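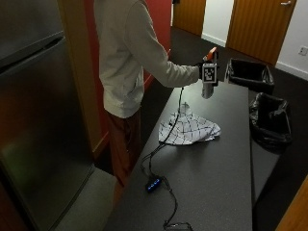

Hillis, August 11, 2018

Wogan Recipe Cards, release 4

This is a plain-text data set of 2,319 household recipes, typed up from index cards that spent decades in kitchen drawers in and near Hillis. Each row is one card. Spelling has been left alone, so anyone searching for "zucchini" should also try "zuchini," "zukini" and, on one card, "the green ones."

What's in a row

card_id: a number, never reused
title: as written, even when it is only "Good"
ingredients: separated by semicolons
method: often shorter than the title
source_note: "from Aunt," "from the radio," and so on

Known problems

Oven temperatures are missing from 174 cards. "Hot" and "regular" were kept as text - please don't convert them to numbers and send us the result. Cup sizes are anyone's guess. Elin Morris typed the first 1,000 cards and used commas where the rest of us used semicolons. The loader script handles this, mostly.

Duplicates are left in. Mererid Pugh argued that two families with the same potato salad are still two families, and she has the louder voice.

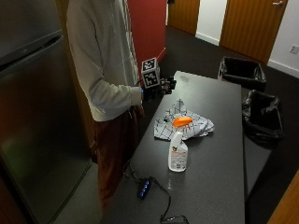
Changes since release 3

Fixed the fudge card that listed salt twice and sugar never. Moved the pickles out of desserts. Yolanda Arrieta added Spanish titles where the card had them.

Use and credit

Free for any use. Please credit "Wogan Recipe Cards" and name the release. Corrections go to Emrys Hopkin, with the card_id in the subject line. He reads them in September.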